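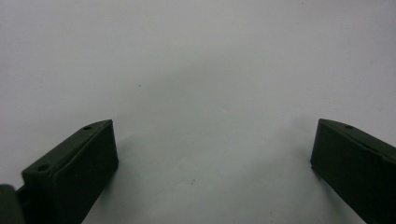

Search this site Search

Sardale supplies and fits plain worktops, shelves and table tops for kitchens, schools and small offices. Most of what we sell is white or off-white. We keep 46 shades in stock, including the Pumphrey range, and can cut to any size up to the full sheet.

We started with one saw in a rented unit and now have a workshop and a trade counter. Tops are cut, edged and checked there before they go out. Delivery is free within 40 miles. Outside that area we use a carrier and will quote you a price first.

If you are matching an older top, bring a piece of it to the counter in daylight hours. Whites are hard to judge under a lamp. Offcuts are sold by weight from the rack near the door.

We also look after repairs for customers of Ollico, whose order book we took over in October.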